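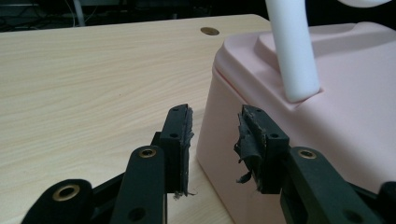

Trorside, August
By Suryani Tuhumury

Questions about collecting examples

What do you record with the hand-held gripper?
A person holds the tool and does a small job on a table, such as moving a box. One job from start to end is one example. We need 3,000 for the first training and we have 1,291.

Must I open the fingers fully each time?
No. Open them as much as the object needs. Please begin with a gap between them, in front of the object.

The grip tape is torn. Can I continue?
Yes, if both fingers still hold the object well. If it slips 2 times, stop and tell Melur Goh. She keeps the new tape.

Can I throw away a bad example?
Please do not. Mark it "failed" and write one short sentence why. Hidayah Tarigan reads all of these, and some are used also.

How long is one turn?
Six examples, then a rest for your wrist. You may do fewer.

Can left-handed people take part?
Yes, they are very welcome. Write "left" in the notes.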